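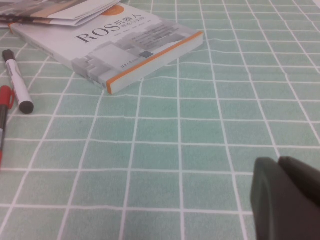 Cilura Tabletop Recordings, README

Hi, and thanks for downloading this. Cilura is a small set of recordings I made while I had a Rotora arm kit on my kitchen-table-sized bench, and the notes below are half data card, half review of the kit, so skip to whichever bit you came for. I bought the kit with my own money (750 dollars, plus shipping that made me wince) and Rotora doesn't know I exist.

What you get

36 episodes, each in its own folder, with the wrist video, the joint angles and a little text file of my notes. The notes are uneven. Some are a proper paragraph and some just say "fine". I've left them as they were, spelling and all.

Everything was recorded on cloth. I wanted a surface that wrinkles, because so many tabletop sets use a bare white desk and then the model falls over the moment you put it on somebody's dining table. The objects are stationery and printed matter: markers, paperbacks, folded paper, that sort of thing. If you want mugs and fruit, there are plenty of other sets out there.

Folders

episodes/ has the recordings
calib/ has the wrist camera calibration, done once before I started and once after
notes/ has my text files, same numbering as the episodes
extras/ has still frames and the bracket drawing for the camera mount

The numbering starts at zero. Sorry if that trips up your scripts, it certainly tripped up mine.

The kit itself

The Rotora box comes with the arm, a two-finger gripper, the wrist camera, a power brick and a bag of screws with a few spares. Assembly took me two evenings. The manual is decent up to the cable routing, then it gets vague, and I ended up re-threading the camera lead after the elbow joint pinched it. Go the long way around the outside of the elbow and leave more slack than looks right!

I really like the gripper. The fingers have rounded edges so they don't snag the fabric much, and replacements are cheap. My one real gripe is how much of the picture they take up. Even with the camera on the higher of its mounting holes you lose a good chunk of the lower right corner, and whatever is closest to the lens goes soft. I thought about cropping it out of the release and decided against it, as you'll have the same thing in your own footage if you buy one.

The software is Trident, version 4. It's a friendly enough program, it records everything to one clock and it didn't crash on me more than a handful of times. The colour settings are buried, though. Turn off auto white balance before you record anything, or your greens will drift from one episode to the next and you'll be grumbling at your monitor like I was.
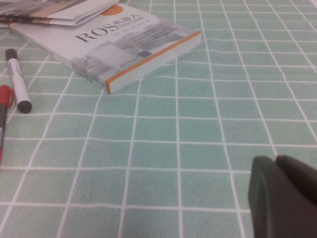
Steinbach, 06/11/2023

Second upload is up. What's changed since the April one:

I fixed the timestamps in the episodes where the joint log started ahead of the video. If you trained on the old files you'll probably want to grab these again.

I added a field called "layout" to every episode. Episodes with the same layout value share the same arrangement of objects, give or take a nudge. A white marker lying beside a thick paperback, with folded papers over one corner of the cover, is the kind of thing that gets one layout value. Please split train and test by layout and not by episode, or your scores will look way better than they should.

There's a "text_visible" field too, filled in by hand. It says yes if any lettering can be read from the wrist camera, and it doesn't care which language. The paperback with ROS and Chinese characters on its cover is a yes. Tiny print on a marker barrel that you can't make out doesn't count.

Things I know are wrong

Objects at the left edge are often only partly in view, and I haven't boxed them. The grid lines on the cloth bend wherever the fabric ripples, so please don't use them as a ruler or try to calibrate off them. Use the files in calib/ for that.

Using it

Do what you like with it, commercial or otherwise, just mention Cilura somewhere. Book covers and printed sheets belong to whoever published them, so be sensible about reprinting those frames on their own.

If a file won't open, send me the episode number and your Trident version. I check the issues page most evenings after supper.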